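**Lollgate Community Board > Facilities > Disposal of surplus desktop computers**

**records_desk**
Members are asked to comment on the proposed procedure for retiring the office desktops at the Lollgate and Dravau sites. The current inventory lists 772 machines. Under the proposal, drives are removed and logged on site, and the units are then released to Idura for parts recovery.

**mapleton14**
I support the removal of drives. I do not support releasing complete units afterward. Working memory and processors should be offered to local schools first.

**north_annex**
With respect, that was tried at Dravau. The schools asked for complete computers with a warranty, and the loose parts stayed in storage for 14 months.

**mapleton14**
The Dravau offer was sent in July, when school offices are closed. I would not treat it as a fair trial.

**records_desk**
The point is noted. The draft now includes a holding period of up to 8 weeks, during which schools may submit a written request. Section 4 deals with opened desktop units. 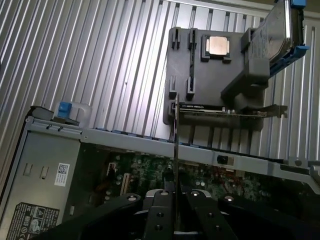
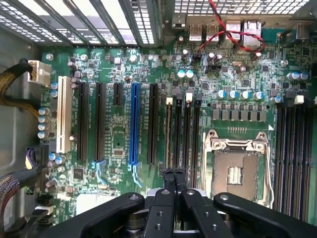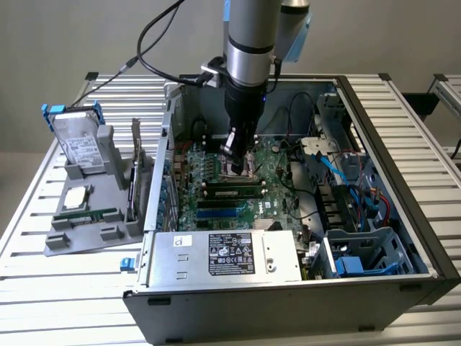 **Valdovinos** replied that the holding period was acceptable but that the draft still failed to state who signs the drive log. Form 2643 has a single signature line, and the audit rules require two.

**north_annex**
Agreed on the signatures. I remain opposed to the holding period, as the storage room at Lollgate is already full.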